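7th August

Packing day, or the start of it. Up early, coffee, then straight to the big table before I could find something else to do. 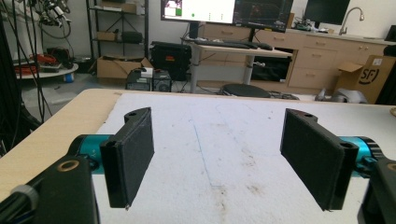

Decided last night that the foam stays down until the end. It's grubby now, brown smudges all over, but the table underneath is a nice pale one and I don't want to hand it back to Amber with scratches. She lent it to us in July and has been patient. The foam can go in the bottom of a box when the time comes. Dirk thinks we should buy new. I said dirty foam packs as well as clean.

Cables next. I hate cables. The black ones hanging by the table can wait. The red and orange ones on the little round table are in a proper tangle and I want them sorted by length before they go anywhere. Ya-wen offered to do them tonight with the radio on, and I said yes before she could change her mind.

Called Dierckx about boxes. They had 48 of the small size and none of the large until next week. Took the small. Tymofii will pick them up in the van. He wanted to know if we needed tape as well, and we do, three rolls, and a marker that works.

Lunch was bread and the end of the soup. Arnout came by at two to measure the doorway for the round table. It will go through on its side. He also asked for the 500 deposit, so I need to look at the account before bed.

Still to do: wipe down the shelf, find the lid for the screw tin, write labels. I'd like the tabletop clear by tomorrow night. Back is sore. Going to have a bath and leave the rest.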